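Ticket 2889 - Parcel totals on packing slips come out wrong after the April update
Status: Closed
Opened by: Qianru Kang, Trullerberg shop
Handled by: Jabari Rweyemamu, Parkemico support
Product: Parkemico Slips (desktop)

Qianru Kang, 9:12 am
Hi all! First off, I love the new slip layout, the bigger item names are so much easier to read at the packing table. But since the April update some of our slips print the wrong parcel weight. An order that should come to 500 grams prints as 0. Others are fine. I can't see a pattern yet. We send lots of small stuff (makeup, soft toys, little gift bits), so nearly every order has five or six lines on it. The screen shows the right total, only the paper is wrong. Printer is the Vendton label printer we've had forever.

Jabari Rweyemamu, 9:40 am
Thanks Qianru, and what a great clear report! Could you try three things for me?
Print the same slip to PDF and tell me if the total is wrong there too.
Open Settings, then Units, and tell me what it says next to Slip weight.
Send me the order number of one bad slip and one good one.

Qianru Kang, 10:05 am
PDF is wrong too, so the poor old printer is innocent! Units says "kg, no decimals". I'm sure I never picked that. Bad slip is order 2612. I'll find you a good one after the morning rush.
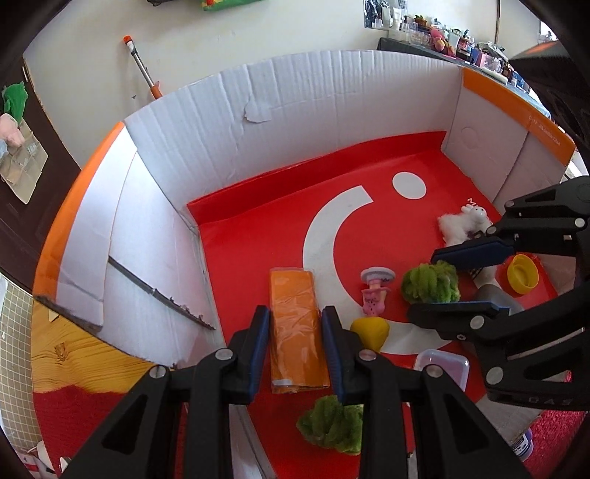 The good one is the order right after it, 2613. That one weighs exactly 2 kg and prints as 2. So now I'm wondering if it's only the ones under a kilo?

Jabari Rweyemamu, 10:31 am
Oh, you are so close! It's everything that isn't a whole number of kilos. The update added a setting for the slip weight that is separate from the one for the screen, and on your account it came up as kilos with no decimals. The program cuts off whatever comes after the point, so 500 grams turns into 0, and a 1.9 kg order would print as 1. Please change it to grams, press Save, then close the program all the way (the little icon by the clock as well) and open it again.

Qianru Kang, 11:02 am
Did that. Order 2612 now prints 500 g - hooray! But the slips I make from the saved template called Small Gifts still say 0. New blank slips are perfect.

Jabari Rweyemamu, 11:20 am
Right, templates keep their own copy of the unit. Go to Templates, pick Small Gifts, click Edit, and click once on the weight box. On the right there's a menu that says "Use saved unit". Switch it to "Follow settings" and save. How many templates do you have? If it's a long list I can do them from here.

Qianru Kang, 11:34 am
Nine! Happy to do them myself, I like poking around in there. One side question while I'm at it. Item names longer than one line push the photo off the slip. The Cosmetics template is the worst for this, the shade names go on forever. Is there a way to wrap them?

Jabari Rweyemamu, 11:50 am
There is, and it's one of my favorite bits of the new version! In the same Edit view, click the name box and tick Wrap text, then drag the bottom edge down until two lines fit. The photo moves down with it. If you want the names shorter on paper only, fill in Slip name on the item page and leave the full name as it is.
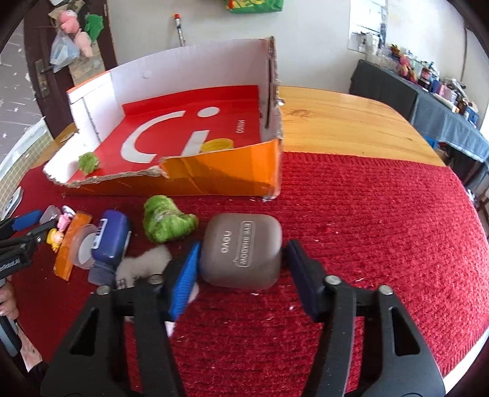 Eye shadow case, "novo" on the lid.

Qianru Kang, 2:15 pm
All nine templates done and every one prints the right weight. Wrap text works too, and I've started filling in Slip name for the cosmetics. It looks so tidy now! One tiny wish: could the program warn you when a weight is going to print as 0?

Jabari Rweyemamu, 2:38 pm
Love that idea. I've passed it to Aatos Rissanen, who looks after the print side, and put your order in as the test case. I've also asked for a line about the separate slip unit in the update notes. Closing this one, but reply any time in the next two weeks and it will open again by itself.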